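Keeping the Fingers Honest

At Prasura's bench cell in Garnbridge, most of the maintenance is done with a torque driver and a roll of tape

The tube-sorting cell at Prasura's Garnbridge site stands on a floor area smaller than a parking space, and it takes Nandi Mtshali most of a morning to get it ready for a day's work. She is the technician in charge of the hand-held grippers, the paired devices an operator wears or carries to show the cell how a tube should be picked up, moved and set down. The arm that later repeats the motion lives in another room and has its own maintenance schedule.

Setup begins with the table. A white work surface goes down first and is squared to the table edge. The racks go on next. Prasura uses two types, one wood and one clear plastic, because the cell has to cope with both. Wood gives the cameras a solid edge to find. Clear plastic gives them reflections, and tube walls that are hard to tell from the rack around them. The colored caps carry much of the load here, and Mtshali will not start a session with a faded one.

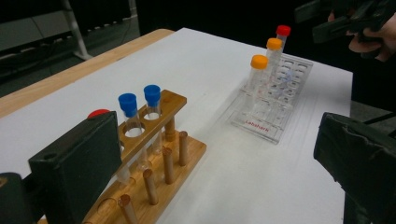

Finger wear is the largest single item in her log. A gripping face that has polished smooth will let a capped tube rotate as it lifts, and a tube that rotates tends to catch the rim of the hole on the way back in. The log for the current pair of devices shows 3054 closing cycles. At 470 cycles after each refit she checks the faces against a new part, and if the grip is uneven she replaces both fingers, never one.

The replacement procedure is short. Power is removed at the bench. The two screws at the root of each finger are backed out, the seat is wiped clean, and the new finger is pressed home before the screws are tightened. The jaws are then closed on a gauge pin supplied by Engelbrecht, the shop that machines the fingers. If light shows along one side of the pin, the seat is cleaned again and the check repeated.

"People want to correct it with the screws," Mtshali says. "The screws hold the finger. They don't aim it."

Tracking is handled separately. Each device carries a flat plate with dark dots, and the position of the hand is worked out from those dots. A plate that has shifted by a millimeter produces recordings that look normal and replay badly. Annatjie Tshabalala, who processes the recordings, found that fault in March after a string of placements landed just short of the rack. The cause was a loose plate screw on the left device. Plates are now checked for play before every session, and the dots are cleaned with a dry cloth only, as solvent lifts the print.

Cable routing comes last. Each lead needs enough slack at the wrist for a full turn of the hand, but a loop that hangs too low can drag across the tubes. The operator runs through the whole reach of the task once, slowly, with both devices on.

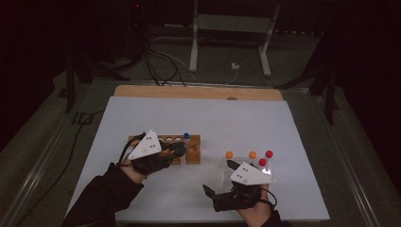 Working over the racks with a gripper device on each hand. The dotted plates are used for position tracking.

Faults during a session are sorted by whether they follow the device or the side. Mtshali swaps the left and right leads at the bench and repeats the motion. If the fault moves with the lead, the lead is replaced. If it stays, she opens the device and looks at the connector, where the strain relief is the usual weak point. Spares for both are kept in a drawer under the Priltov controller, along with the gauge pin and a printed copy of the log.

A planned change to the fingers is waiting on parts. Engelbrecht has quoted 24 days for a set with a replaceable face, which would allow the worn surface to be changed without disturbing the seat. The pin check would stay in the procedure, with a longer interval if the first set holds up.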